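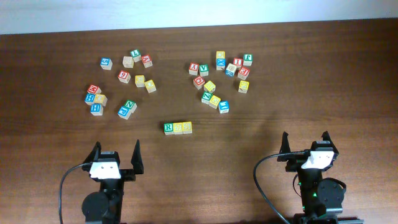 Khang Bạch wrote in to ask whether the Orner light bar is worth fitting to a ranger ute, or whether the magnetic beacons most shires already own will do. We've had one on the Clitbridge ute since November and it has now done 3,134 km with the bar on the roof, so this review should cover it.

The Orner is a low amber bar made for rangers, parking officers, pilot vehicles and the like. There is a red and blue version for police fleets, but you can't buy that one without the paperwork and I haven't used it. Ours came from Rizvi, who supplied the bar, a pair of gutter feet, the loom and a small control box with six buttons.

Fitting

The feet in the carton are meant for a cab with gutters. Ours hasn't got any, so we had to order the strap-type feet separately. Check this before you pay. The order page lists both kinds under the same name, and the only difference is one letter at the end of the part number.

Once the right feet turned up, the job took an afternoon. The loom is long enough to run down the rear pillar and under the sill trim to the battery, with plenty left over. It's well marked, with printed labels every so often along the cable. The fuse holder is a bit cheap. I swapped it for a sealed one out of the shed and would do the same again.

The instructions are poor. They cover the police wiring first, then tell you which pages to ignore. Page 2 has the only diagram you need.
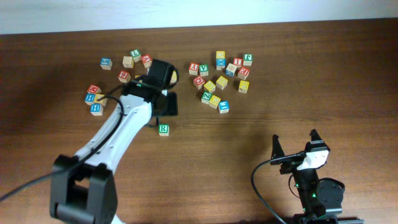
One reader said his bar whistled above 80 and he ended up taking it off for highway trips. Ours does make a noise, a low hum that starts at about that speed and gets lost once the windows are down. Moving the bar back a hand's width on the cab made it quieter. If you spend most of your day around town you won't hear it at all.

Brightness and patterns

In full sun the bar is easy to pick out from well down the road. The old beacons weren't. At night it's far too bright at the full setting, especially when you're parked behind a vehicle on the shoulder and trying to read a rego plate. The dim button fixes that, but the bar goes back to full every time you switch it off and on. I'd have liked it to remember.

There are more flash patterns than any ranger will use. We settled on the slow alternating one. The fast ones bounce off signs and are hard to work beside for any length of time. You change patterns by holding down the bottom left button, and it's easy to do by accident when you reach for the work lights.

The side alley lights are the best part of the whole unit. They throw a flat white light out to 50 metres or so on gravel, wide enough to look for a loose dog or check a gate from the driver's seat. Before this we did it with a torch out the window.
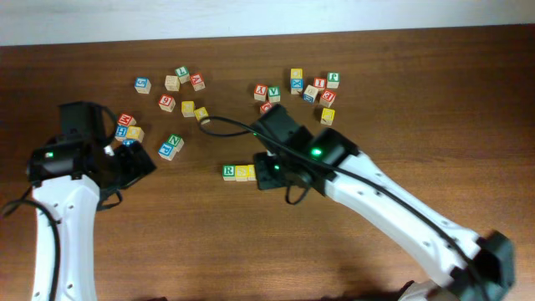

Dust, rain and the car wash

No water has got in. We had a week of heavy rain and the lenses stayed clear, with no fog on the inside. Dust does build up along the lower seam and needs a soft brush. Don't put a pressure washer straight onto the end caps, as the sticker on the underside says.

The bar adds enough height that the ute no longer fits into the lower level of the car park next to the shire office. Measure first. We found out on a Wednesday morning with a queue behind us.

Compared with the Zasis

I also had a loan of the Zasis bar for a fortnight. It's cheaper and it sits lower, and the control box is simpler, with a proper rotary switch you can work in gloves. The amber is just as strong. The alley lights are weak, though, and the end caps on the loan unit had already faded. For parking work in town I'd take the Zasis. For anyone on unsealed roads after dark, the Orner is the one to get.

Warranty is 2 years on the Orner, parts only. I rang Rizvi with a question about the spare lens and got a call back the same day. The lens isn't stocked here and has to be ordered in.

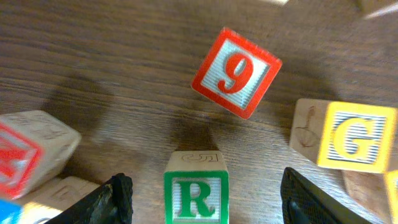 Alphabet blocks on a wooden table, including a red 9.

Good: alley lights, long loom, keeps the water out.
Not so good: instructions, fuse holder, dim setting that won't stay put.
Would I buy it again: yes, with the strap feet ordered at the same time.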